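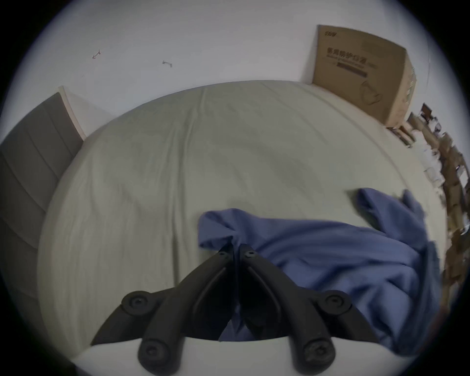

## Guest room check, Sowah house, 1 Jul 2022

I did this walk-through on my own with a flashlight and a cold coffee, so bear with my notes!

- [x] **Smoke alarm** — tested, plenty loud (sorry, Nadège). Change the battery in August.
- [x] **Outlets** — all fine except the one by the door, which feels loose. Chin-lung said he'd look at it. Don't plug the heater in there!
- [ ] **Window** — opens, but it sticks halfway and I had to lean on it hard. A guest needs to get out that way in a fire, so this one's a fail until it's sanded.
- [x] **Bed** — slats and legs are solid. I sat, bounced, and lay down for longer than I needed to.
- [ ] **Boxes** — keep them off the floor between the bed and the door, please.

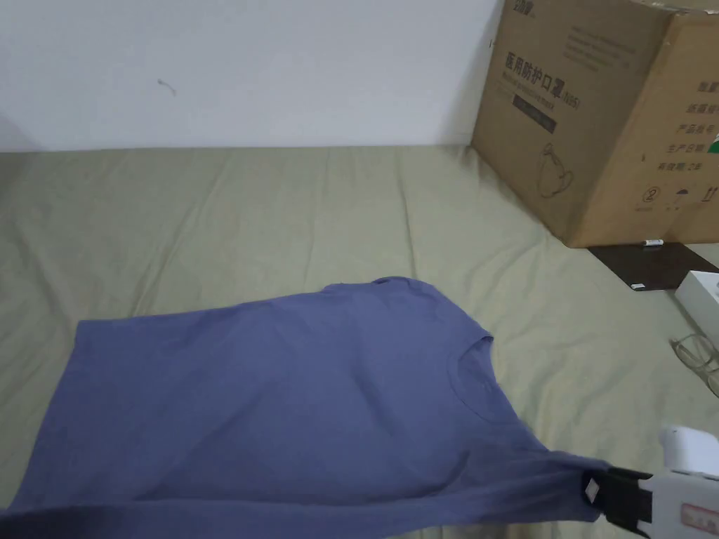
*T-shirt on the bed sheet, big cardboard box behind.*

- [x] **Carbon monoxide alarm** — it's the Hokness one in the hall, and it beeped when I pressed the button. Write the install date on the back, would you?
- [ ] **Stairs** — second step from the top creaks and the rail wobbles (I say this every time). Two longer screws should do it.
- [x] **Hot water** — the tank dial is set low enough for kids.

Window and rail first, then the box shuffle. Mansa has the sander, so text her before you drive over.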